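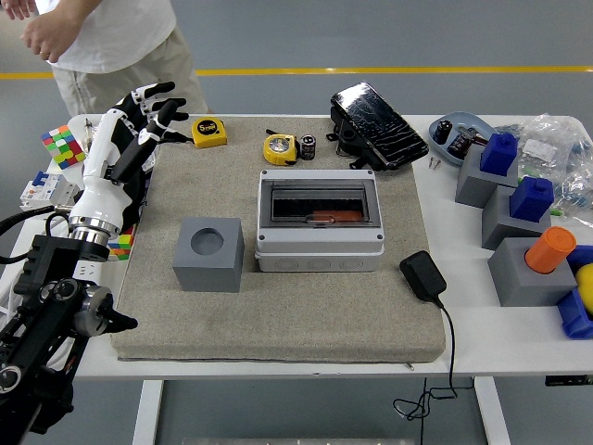
Tumik is the left arm and hand on our bench cell in Lodhi, and I'm the one who has to get it going again whenever it sulks. This readme is my running set of notes on how the cell is laid out and looked after, cleaned up a bit so Naveen Semwal can take over in October without phoning me every morning. The main target is the gray distribution box with the smoky see-through cover, and it lives near the middle of the big foam mat. If you only get one thing right, get that right! Everything else on the table is placed by eye.

Last updated 14 September 2023, Nikau Rewi

Starting up

Check the e-stop first, then power the arm, then the hand. Do it in that order. If the hand comes up before the arm, the finger driver gets a bad zero and you'll spend your coffee break re-homing it (ask me how I know). Wait for the status page to say ready on all joints, then run home_slow. There is a home_fast too - please leave it alone until the wrist has been checked.

Wrist check: arm off, one hand on the metal ring, gentle twist each way. Any play at all and the ring bolts need doing. The torque wrench is in the Lindulent case, top shelf, and it's already set, so don't touch the dial.

Finger calibration

I redo this after every 700 grasps, or sooner if the thumb starts landing late. Open the hand fully, run cal_fingers, and let it go through all 3 passes. It looks like it's finished after the second one. It isn't, and if you kill it there the old values stay in the file. 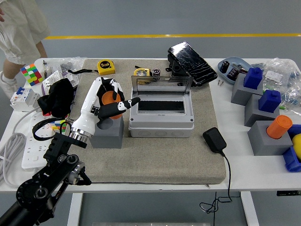
The peg check comes after calibration and it's my favorite part of the whole routine, mostly for being quick. You want a relaxed grip and a straight approach, nothing fancy. The orange cylinder is the one to start with: get it held between the fingers just above the round hole in its gray block, and have a look at how it lines up before you let the arm go any lower. The blue pegs are fussier about rotation, so save those for when the cylinder is behaving. I call the check good at 93 percent or better over a full run. Under that, go back to the wrist.

Cables

The arm cables need enough slack for a full reach across the table but not so much that they catch on things. I re-tie them monthly. If joint 4 throws a following error for no obvious reason, look at the cables before you open the log, you'll save yourself an hour.

Known problems

- The hand driver sometimes drops off the bus after a long idle. Power cycle the hand only.
- Shiny surfaces throw the depth reading off. Lowering the overhead light helps some.
- The Trondirby config is still in the repo. It's for the old table height, so don't load it on this one!

Spare fingertip pads are in the drawer under the monitor. We're low on the small ones and I've put in an order.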